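Rolland Building Newsletter
August 2022

Keeping the place cool: what we learned in July

July was hard on everyone at Rolland. The second-floor offices were over 80 degrees by mid-morning on most days, and the front desk logged 17 comfort complaints, more than in the whole of last summer. This item sets out what the problem was, what has been fixed, what has not, and what tenants can do until the cooler weather arrives.

The cooling equipment on the roof dates from 2003. It was sized for the building as it was then, when the east side was mostly storage and only the west side had people sitting in it all day. Since that time nearly every storage room has been turned into office or workshop space. More people and more equipment mean more heat, and the same two units are still trying to remove it.

Sistala, the contractor that services the units, came out twice in July. On the first visit they found that the filters on unit 2 were badly clogged and that one fan belt was slipping. Both were replaced the same day. On the second visit they checked the refrigerant on both units and cleaned the outdoor coils, which were packed with cottonwood fluff. The air coming out of the second-floor vents is now cooler than it was, though on a very hot afternoon it will still fall behind.

The coil cleaning had been on the schedule for May and was missed when the service contract was renewed. It has been moved to the first week of June for next year, with a second cleaning at the end of July.

Air flow inside the rooms

A good part of the trouble turned out to be inside the rooms and had little to do with the roof. Sistala walked all of the suites on the east side and found 11 vents or return grilles that were blocked or partly blocked. Most had a bookcase or a stack of boxes in front of them. A few had been taped over, probably in winter, and never opened again.

The return grille matters as much as the vent. Cool air can only come into a room if warm air can leave it. Please keep at least two feet clear in front of any grille, and leave the door undercut open – no draft stoppers or rolled towels from May to September. If you have tape on a vent because it blows straight down on somebody's desk, take it off and call the front desk. We have plastic deflectors that turn the air to one side, and they cost the tenant nothing.
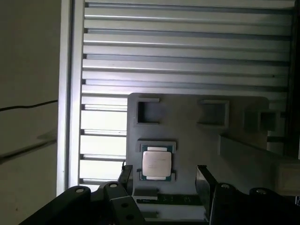

Thermostats are the next thing. Each one on the east side controls a group of three or four rooms, so a change made in one suite is felt in the others. Turning the setting down to 65 does not make cool air arrive any faster. It only keeps the unit running without a break, and on humid days that can lead to ice on the indoor coil, after which there is no cooling at all for several hours. This happened to unit 1 twice in July.

We are asking everyone to leave the thermostats at 74 during the day. They will be set back to 80 at night by timer and will start cooling again at 5:30 in the morning, an hour and a half earlier than before. Starting early is cheaper than trying to catch up at noon, and the walls and floors have less stored heat in them when people arrive.

Sun and shades

The south windows get direct sun from mid-morning until late afternoon. Closing the shades before the sun reaches the glass makes a clear difference. Once the desk and carpet have been warmed up they go on giving off heat for hours, so closing the shades at two o'clock does much less good than closing them at nine. If you are the last to leave, please close them for the next morning.

Broken shades should be reported. We have a small supply on hand in the two common window sizes, and the odd sizes are ordered from Gadutero, with delivery in three to four weeks. Requests already turned in for the south corridor are on order and do not need to be sent again.

Several tenants have asked about reflective film for the glass. We tried a sample on one window of the second-floor kitchen. It does cut the heat, but it makes the room quite dim on cloudy days, and opinions were divided. The sample will stay up through the winter so people can see what it is like in both seasons before anything is decided.

Equipment and lights

Anything plugged into the wall ends up as heat in the room. A desktop computer left on overnight warms the space when there is nobody there to use it, and the cooling system then has to take that heat out again in the morning. Turn off what you can at the end of the day. The same goes for monitors, printers, coffee makers and task lights.

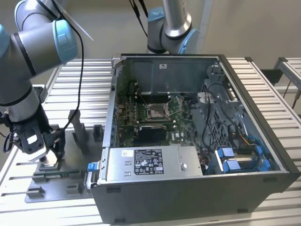

Portable air conditioners are a separate matter. They are allowed only with approval from the building office, for two reasons. The first is wiring. Many of the east side rooms share one circuit between two suites, and a portable unit will trip the breaker if someone next door is running a microwave. The second is the exhaust hose. It has to go outdoors through a proper window panel. A hose that ends above the ceiling tiles or out in the corridor just moves the heat to a neighbor, and we found two set up that way in July. Both have been taken out.

Fans are fine and need no approval. A ceiling or pedestal fan does not lower the temperature, but it makes a room feel several degrees cooler to the people in it. Turn it off when you leave, for the same reason as the lights. The front desk has a few pedestal fans to lend for up to two weeks at a time.

What comes next

We have asked for quotes on a third rooftop unit to serve the east side only. The first quote is in from Codel and the others are due before the end of September. A new unit would need some strengthening of the roof, and the engineer's report on that is not finished. The earliest it could be running is next May.

In the meantime the duct joints above the second-floor corridor will be sealed. Sistala found that a fair amount of cool air is being lost above the ceiling before it gets to the rooms at the far end. The work will be done after six in the evening and should take around four nights. Some ceiling tiles will be down during that time and there will be a little dust. Please cover anything in the corridor alcoves that you would like kept clean, and move bicycles to the rack by the loading door.

Filters will be changed every two months from now on, where before it was every four. Tenants who run sanding, cutting or other dusty work should let us know so that the filters nearest to them can be checked more often.

Reporting a problem

If your room is too hot or too cold, call the front desk at extension 2504. Please give the suite number, the reading on the nearest thermostat and the time of day. Reports that say only that it is hot are hard to act on, and by the time someone gets upstairs the room has often changed. Water dripping from a vent or a ceiling tile should be reported right away at any hour, using the after-hours number posted beside the elevator.

Printed copies of the vent and grille map are in the rack by the mailboxes. The north stairwell door is still sticking in the heat and will be planed down when the locksmith is here for the other doors.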